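3.2 Household interviews

Interviews were carried out in Diltness in May 2019, after the door-to-door survey had closed. Of the 846 households that returned the survey form, 32 agreed to a longer conversation at home, and 28 of those were completed. The other four moved or could not be reached by phone. Each interview was led by one of two field staff, Qusai Awwad or Yabsira Hadgu, and lasted until the respondent had covered every room where things were kept. Respondents were asked where an object lived, who had put it there, and when it had last been moved. They were not asked to tidy before the visit.

We coded answers with the scheme Rawashdeh used for rented rooms, with one change. The original scheme treats a shelf, a drawer and a tabletop as equal kinds of storage. In the pilot, people spoke of tabletops as places where things waited, so we gave them a code of their own — "resting place" in the tables that follow.
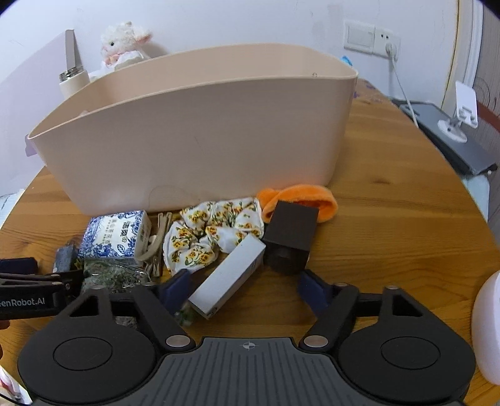 Figure 2. Tabletop with storage basket and small items.

Resting places came up in nearly every interview, most often when people talked about things they used daily but had never assigned to a room. Several respondents named a container they had bought to solve the problem and then described what had gathered beside it. The pattern matches the arrangement in Figure 2, where clothespins, a hair tie and a fabric scrunchie lie on the table in front of the basket. Items of this kind belong to different chores and would fall under separate headings in a room-by-room inventory. Under our code they are recorded together, with the table as the unit.

Older respondents were more likely to give a resting place a name, such as "the landing" or "the stop." Younger ones tended to describe it by the furniture alone. We did not find a difference between owners and renters on this point, though the number of owners in the Flovis district was small — a limit we return to in Section 5.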